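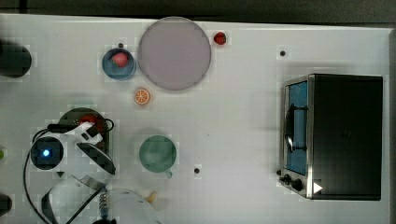
Figure 7.1 A blue bowl and a round plate on a white tabletop, with fruit.

Chapter 7
Do Smaller Plates Make Us Eat Less?

You have probably heard the advice. Swap your dinner plate for a smaller one, and you will serve yourself less food, eat less of it, and never notice. It shows up in magazines, on clinic posters, and in cookbooks. It sounds right, and it costs almost nothing to follow. Those are good reasons to be careful with it.

The usual explanation borrows from an old drawing puzzle. A circle surrounded by a wide ring looks smaller than the same circle inside a narrow ring. Put a scoop of rice in place of the inner circle and a plate rim in place of the ring, the argument goes, and people will pile on more rice when the plate is large. Notice how many steps have been skipped. The puzzle is about how big something looks. The advice is about how much a person eats, at home, month after month.

Consider the Kundelmont cafeteria trial, which we will return to throughout this chapter. Janaka Bhattacharjee and her students watched 407 diners over 2 lunch periods. Half the diners were handed large plates and half were handed small ones. The small-plate group took less food on the first trip through the line. A press notice went out that November with the headline "Shrink Your Plate, Shrink Your Waist."

Nobody's waist had been measured. Nor had the notice mentioned second helpings, although the students had written them down. Once those were added in, the gap between the groups was small enough that chance could account for it. Bhattacharjee said as much in her own report, on a page that few reporters seem to have reached.

A later trial, run by the tableware seller Caputo, asked 60 shoppers to guess how much pasta they had served themselves. Most guessed badly on every size of plate. The company's catalog described this as proof that its small plates work. What would you need to know before agreeing?

In this chapter you will learn to tell a measured result from a claimed one, to ask what a comparison leaves out, and to spot a sample that is too small or too special to support a general rule. Section 7.1 starts with the word "portion," which the two trials used in different ways.

Key terms: portion, serving, sample, control group, outcome measure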